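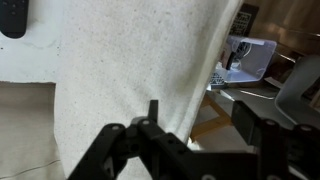
Plakureck P2 — pinza paralela de placas para brazo ligero
Kit para montar en casa o en taller compartido

Ficha actualizada: 23 de febrero de 2023

Descripción

La P2 es una pinza eléctrica de dos dedos para muñeca de brazo ligero, orientada a la manipulación de tejido: coger un borde, levantarlo, trasladarlo y soltarlo. Se entrega sin montar. El cuerpo se compone de placas planas en negro mate y bielas articuladas sobre un pivote central; la tornillería de los dedos queda a la vista y se alcanza con la pinza instalada.

El kit no incluye el brazo, la fuente ni el ordenador de control. La cámara de muñeca se vende por separado con el soporte Purker.

Especificaciones

Tipo: paralela, dos dedos
Apertura máxima: 83 mm
Alimentación: 12 V CC
Accionamiento: un servo, transmisión por bielas
Comunicación: bus serie, conector de bloqueo
Acabado de placas: negro mate
Montaje en muñeca: brida Purker (incluida)
Software: Nyanda, versión 5 o posterior

Contenido del kit

Juego de placas y bielas
Servo con cable
Brida Purker
Tornillería y casquillos de pivote
Plantilla de ajuste de holgura
Hoja de par de apriete

Montaje

El montaje en banco lleva casi 2 horas si se dispone de las herramientas. Hacen falta llaves Allen, un destornillador dinamométrico y fijador de roscas de resistencia media.

Monte primero el pivote central sin apretar. Coloque las bielas y compruebe a mano que recorren toda la carrera sin puntos duros. Apriete después según la hoja de par, alternando lados. El fijador se aplica solo en los tornillos de los dedos — en los ejes de pivote bloquea el casquillo.

Conecte el servo antes de cerrar la tapa y llévelo a la posición de cero desde Nyanda. Si se atornilla la biela motriz con el servo fuera de cero, la pinza pierde carrera de cierre y el fallo no aparece hasta la calibración.

El cable debe salir por detrás de la articulación y formar un bucle amplio. Un cable tenso falsea la lectura de esfuerzo al girar la muñeca.

Uso con tejido

La loneta de algodón y otras telas con cuerpo se toman bien por un borde doblado. En telas finas conviene acercarse al pliegue con los dedos entreabiertos y velocidad reducida. Para piezas ya dobladas, el descenso vertical con los dedos orientados según el lado corto da menos deslizamiento entre capas.

Sobre superficies blandas (asientos, colchones, mantas apiladas) la altura de contacto varía con cada toma. Nyanda permite definir un umbral de esfuerzo para detener el descenso; el valor de fábrica está pensado para mesa rígida y hay que bajarlo.

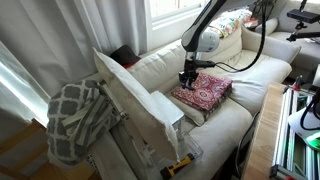 Pinza sobre una tela roja estampada y doblada, en el asiento de un sofá.

Compatibilidad

La brida Purker se ofrece en dos patrones de taladros. Indique el modelo de brazo en el pedido. Con el bastidor Werano de perfil de aluminio no se necesita adaptador adicional; en otros bastidores, compruebe la distancia entre la base y el canto de la mesa antes de taladrar.

Mantenimiento

Revise la holgura del pivote con la plantilla cada mes en uso continuo. Retire hilos y pelusa de las bielas con pincel seco. No use aceite — mancha el tejido y retiene fibra. Los casquillos son consumibles y se suministran como recambio en bolsa.

Disponibilidad

En existencias. La versión con dedos largos está prevista para mayo y usará la misma brida y el mismo servo. Los dedos de la versión actual no son intercambiables con los largos sin cambiar las bielas.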